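Bradden College physics outreach heads north for 2019 tour
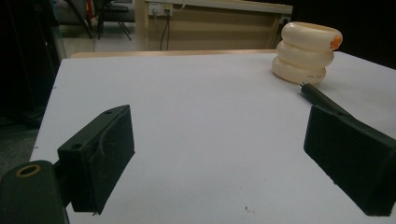
Department of Physical Sciences — Bradden College

MEDIA RELEASE
21/09/2019
For immediate use

Bradden College's travelling physics program is back on the road, with stops at 32 schools between now and April. First stop Broravau. Bookings for the remaining dates close shortly, so schools still deciding should get in touch with the department office this week.

The program brings lab sessions to high school students who live too far out to visit campus. Last year 847 students took part, the most since it began. Topics this time are waves, magnetism and an introduction to orbital motion — the last one added after teachers asked for it.

Each visit runs a full school day. Morning talk in the hall or gym, then small groups in the classroom until the last bell. Schools supply tables, power and a room that can be darkened. The college supplies everthing else, incuding worksheets in metric units and a teacher booklet of 134 pages.

Funding comes from the Ertürk Fund for Science Education, which has renewed its support for another two years. The money covers fuel, accommodation and replacement equipment. No charge to schools.

New for this season is an evening public lecture at the Itach Community Centre, on how distances to nearby stars are measured. Seating for 170. Free, but tickets are needed and must be picked up from the front counter before the night. Doors at 6:30 p.m., lecture at 7. Parking behind the centre, enter from the side street.

A telescope viewing will follow the lecture if skies are clear. Dress warm. If cloudy, questions and tea inside instead.

Schools outside the current route can ask to be put on the list for the following year. Give the school name, year levels and the best month for a visit.

Media wanting to attend a school session need the principal's okay first — please allow three working days.

Media enquiries: Department of Physical Sciences office, Bradden College, weekdays 9 to 4.

ENDS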